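Atetti Institute Reports Method for Teaching Robots Two-Handed Whiteboard Tasks

Research News | October

Researchers at the Atetti Institute have reported a method that allows a two-armed robot to learn whiteboard tasks from people who carry out the same work with hand-held grippers. The method, named Matei, was developed in the institute's manipulation laboratory with support from the Flevero program for applied automation.

The work deals with a problem familiar to anyone who has tried to write on or wipe a board that is not fixed to a wall. One hand must keep the board steady while the other moves across it. A person adjusts both hands without much thought. A robot that has been trained one arm at a time often pushes the board out of position, and the arm doing the writing or wiping then presses too hard, too lightly, or in the wrong place.

In the Matei approach, a person holds one gripper in each hand and performs the task at a table. Recordings of this work are then used to train a single control model for both arms. The robot itself is not needed while the recordings are made, and the laboratory was able to collect its training material in the same room where the finished model was later tested.

The training set for the study consisted of 669 recorded demonstrations. They were contributed by 13 operators, several of whom had not used the grippers before the project began. Each operator completed a short practice period before any recordings were kept. The demonstrations covered drawing short lines, wiping marks away, and shifting the board on the table before continuing.

What sets the method apart from the laboratory's earlier work is the way it treats time. Previous models predicted the next movement of each arm separately and then tried to bring the two together. The new model first predicts how the grippers will stand in relation to each other and only then works out the path of each arm. According to the report, this keeps the supporting arm from drifting when the other arm reaches toward the far side of the board.

The second change concerns contact. The grippers used in the study do not measure force. The model instead estimates contact from small changes in the position of the fingers and from the view of a camera carried on the tool. The report states that this estimate was good enough for drawing and wiping, but it does not claim that it would serve for tasks in which too much pressure could cause damage.

Tests were carried out with 41 board positions that did not appear in the training set. For each position, the robot was given 10 attempts. An attempt was counted as complete only if the requested line was drawn or removed and the board remained on its support. The Matei model completed more attempts than the earlier separate-arm model at most of the positions tested. The difference was largest where the board lay at an angle to the edge of the table, and smallest where it lay square to it.

The report also sets out where the method fell short. Glare on glossy boards remained the most common source of error, and the model sometimes treated a bright reflection as part of a mark to be wiped. Thin lines were harder to find than thick ones. In a small number of attempts the robot wiped the correct area but lifted too early, leaving part of the line behind. The laboratory has begun to record further demonstrations under changed lighting in order to study the first of these problems.

A separate section compares training sets of different sizes. Adding demonstrations from new operators improved the results more than adding the same number from operators already in the set. The authors suggest that people hold and turn the grippers in different ways, and that a model exposed to more of these habits is less likely to fail when the board is found in an unexpected place. They note that the comparison was limited to one room and one type of table task.

The laboratory plans to apply the method next to folding flat packaging and to sorting papers in trays – both tasks in which one hand holds and the other works. The control software and a written guide for operators will be made available to partner groups through the Putia archive. Access to the recordings will follow once the records have been checked and labeled in a common format.

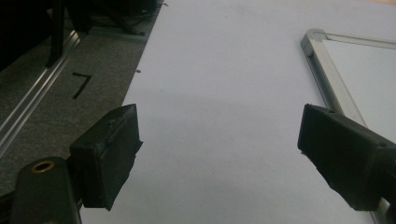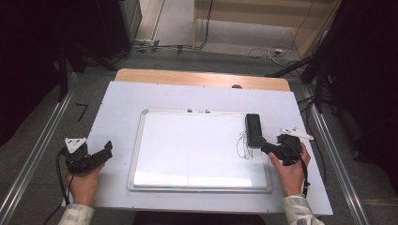 Whiteboard work with the grippers in the manipulation laboratory.

Atetti Research News, Vol. 13, No. 10, p. 41

Groups wishing to use the operator guide may apply to the laboratory office in writing. Applications should name the type of robot to be used and describe the intended task. A technical supplement to the report, with the full list of board positions and the result for each one, is held by the institute library and can be read on request.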